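A worktop covering is a sheet laid over a table or bench to protect it and to give an even surface to work on. Coverings are used in kitchens, craft rooms and workshops. The usual materials are brown paper, hardboard, card, felt and rubber matting. 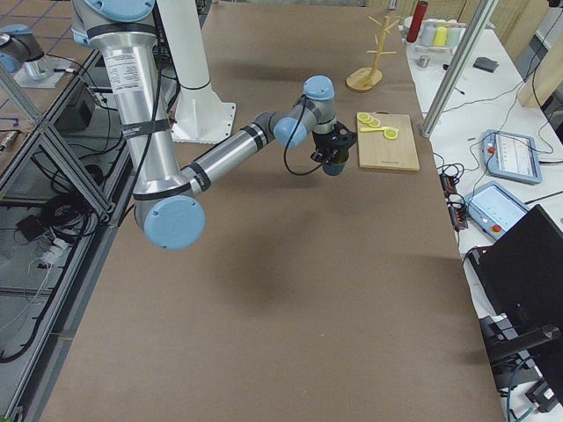

Long tabletop with a smooth brown covering and a light wooden cutting board.

Paper is sold on rolls and is changed when it becomes stained or torn. Hardboard lasts longer and can be turned over once. Boards for cutting are placed on top of the covering, as a knife will mark most sheet materials. Many have a cutout near one edge, which serves as a handle and allows the board to be hung up.
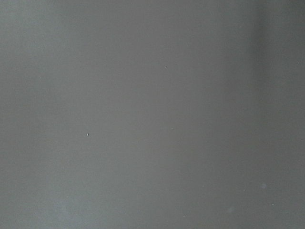 Surface finish

Matt finishes are preferred where glare is a nuisance. Plain grey is common in workshops, though crumbs and pale dust show up on it easily. Fine scratches are harder to see and may only be noticed in a low light from one side.

The Edach pattern, sold by Konstantinidis of Vatbridge, was a grey matt sheet supplied in packs of 6 or 12.
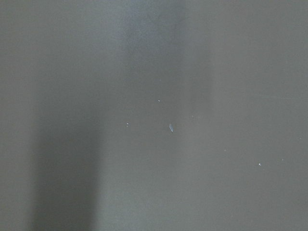 It was cut to length with a trimming knife and held at the corners with tape. The makers advised an overlap of about 30 mm at each join. A later version, Cultside, was 8 mm thick and needed no tape.

See also: Chopping board; Desk pad; Workbench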